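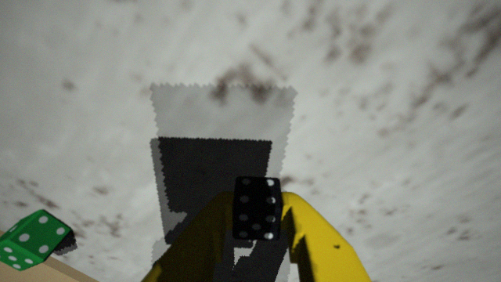
Gizella Szűcs: Are the pip counts wrong on every dark die, or only while the gripper is closed on one? If it's the second, I'd look at shadow handling before anyone touches the classifier weights. Also please attach the config, the ticket only has the symptom.

Liette Lévesque: Only while closed. Config is attached now. Restating the problem properly, because the original summary was two lines.

Component: Skonby perception node, pip reader stage
Simulator: Oltirar, path-traced renderer, wrist camera and room camera
Severity: blocks the sorting regression
Opened: April 22, 2020

Expected: after grasp, the pip reader publishes a face value for the held die with confidence above threshold, and the planner picks a drop location.

Observed: the pip reader publishes a value that is low by one or more pips, or publishes "no face". The planner then either drops the die in the wrong place or sits in WAIT_PERCEPTION until the timeout. Replaying seed 3129 gives the same failure on each replay, so it isn't a race.

What I have checked so far:

Camera intrinsics match the renderer settings. Hand-eye transform matches the URDF. Joint state and image timestamps agree within one control tick. The segmentation mask for the held die is good in every failing replay. It hugs the outline and doesn't leak into the fingers.

The pip stage is where it goes wrong. It converts the crop to gray, applies one global threshold, then runs connected components with a minimum area. On a black die in the shade of the gripper the left column of pips is dull gray and the right column is much brighter. Otsu puts the cut between the two columns. Pips that are half lit get split, and the lit part sometimes falls under the minimum area and is discarded. That accounts for the low counts.

There is a second problem under the first. Two faces of the die are visible to the wrist camera, and on the black die the edge between them is hard to find. When the edge detector misses it, the reader treats both faces as one. With a good threshold it would then report nine, and the sanity check would turn that into "no face".

Trevor Fraser: Can you rule out the renderer? The shadow edges look stair-stepped to me and there's grain all over the wrist image. I'd like to know if a higher sample count makes this go away before we change code.

Liette Lévesque: Tried it. Raised samples per pixel and turned the denoiser on, same seed. The grain drops, the shadow edges stay jagged, the count is still wrong. I've filed the jagged edges separately against Oltirar, low priority. The room setup is the stock one, a single ceiling panel above the table, and I left it alone for all the runs in this ticket.

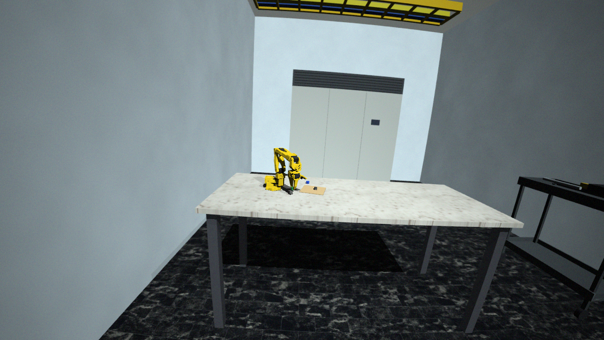

I also moved the read pose. The current sequence is close gripper, read, lift, transit. I put the read after the lift and rotated wrist joint 6 so one side face points more toward the light. Two of the three failing seeds then passed. Seed 3129 still fails, so I don't consider that a fix. It also costs an extra planner call per pick, and Botha rejects the rotated pose near the table edge because of the elbow limit.

Jelle Coppens: The elbow limit in Botha is set tighter than it needs to be in simulation. Don't loosen it for this, though. The same file gets loaded on hardware.

Liette Lévesque: Agreed, not touching it.

Proposed change, branch pip-local-threshold:

1. Replace the global threshold with a local one, window size tied to the expected pip diameter from the depth estimate.
2. Get the face boundary from the fitted cuboid pose. Drop the gray edge detector for held objects.
3. Read each face separately and publish both values with face normals.
4. If the fitted pose has a residual above the limit, publish "pose uncertain". Stop reusing "no face" for that case.

Item 3 changes the message, so the Skostia logger needs a new field. Old bags will still load with the field empty.

Nighat Lodhi: Logger field is fine with me. Please keep the old topic alive for one release, the dashboard reads it. Does item 1 hurt the green dice? They were passing.

Liette Lévesque: Ran the branch on the regression set of 12 seeds. All pass, 3129 included. Values for the green dice are unchanged from main. Stage time goes up by 2 ms per frame, inside the budget. Old topic stays and is marked deprecated.

Gizella Szűcs: Reviewed. One request: the window size has no lower bound, and a bad depth value will drive it to zero. Clamp it and add a unit test. Approved once that's in.

Liette Lévesque: Clamped at 3 pixels, test added, merged. Status set to Resolved. The elbow limit question is moved to its own ticket, assigned to Jelle.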